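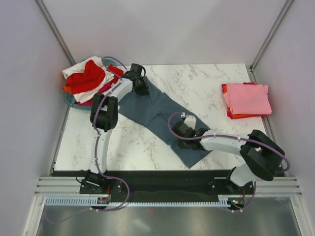 # How to fold pants (and why bother)

Pants are tricky. Two legs, one waist, pockets that stick out. Shirts get all the attention but a bad pants fold takes up half your drawer.

First - find somewhere flat. A table is best. A bed works but it's squishy, so the wrinkles stay in.

**What you do**

1. Check the pockets. Tissues, rocks, a granola bar from March. Out.
2. Lay the pants down flat. Waistband at one end, legs at the other.
3. Smooth them with your hands. Start at the waist and push down to the hems.
4. Fold one leg over on top of the other. Now it looks like one fat leg.
5. Tuck in the pointy bit at the bum. Everyone forgets the pointy bit.
6. Bring the hems up to the waistband. Fold in half again. Done!

Too long for your arms? Get a grown-up or a brother to hold the waist while you do the legs.

**Why do clothes wrinkle anyway?**

Cloth is made of threads, and threads are made of tiny fibres. When cotton gets warm and damp the fibres can bend into new shapes. Then they cool and dry and stay like that. So if your pants dry in a ball, they remeber the ball. Dry them flat or hanging up and they remember flat instead. Pretty neat for pants.

**What's a hem?**

The bottom edge of the leg, folded up and sewn so it dosen't fray. The waistband is the top part, where the button or elastic goes. Good words to know when someone is yelling folding instructions at you from the kitchen.

**Try this**

Do a whole basket. Sort it first - shirts in one pile, pants in another, socks wherever socks go. Jolien Brouwer's class in Clivcombe tried it with doll clothes, which is harder than it sounds. Tiny pants, very tiny pockets.

Next time: fitted sheets. Bring a friend.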